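# Scoring the Scorers

The live vote on *Tekleab* closes 100 seconds after the last act leaves the stage. During that window the presenter, Percy Cuervo, has to fill time, and the people who run the count have to finish their work. The two jobs are tied together by an earpiece.

The talent show now uses a split system. Judges carry half the weight and viewers the other half. Each judge ranks the acts and the ranks are turned into points. Viewer votes are ranked the same way before the halves are added, so a landslide at home is worth no more than a narrow lead. When the totals tie, the viewer rank decides.

That last rule was used in April, when the singer Jonell and the dance group Trurneck finished level. Jonell had the better marks from the panel and went home. Complaints passed 2000 by the next morning, most of them aimed at the judges, whose scores had no part in the tiebreak.

Rigoberto Giraldo, the series producer, has kept the rule but changed how it is shown. The old graphic gave only a final order. The new one lists the panel rank and the viewer rank side by side and holds on screen for 3 seconds before the names are read. Cuervo argued for longer. He reads the result from a card, and in rehearsal the graphic cleared before he had reached the second name.

Imdale, the company that handles the phone and app voting, limits each account to one vote per act. Votes that arrive after the close are logged but left out of the total. The log is kept for 30 days, after which only the final figures remain. Giraldo says he would like those figures published at the end of each series, split by week. The broadcaster has so far agreed to release percentages for the final alone.

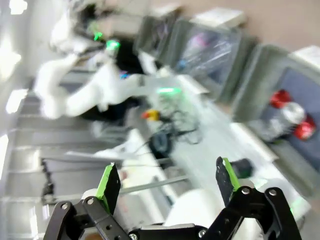
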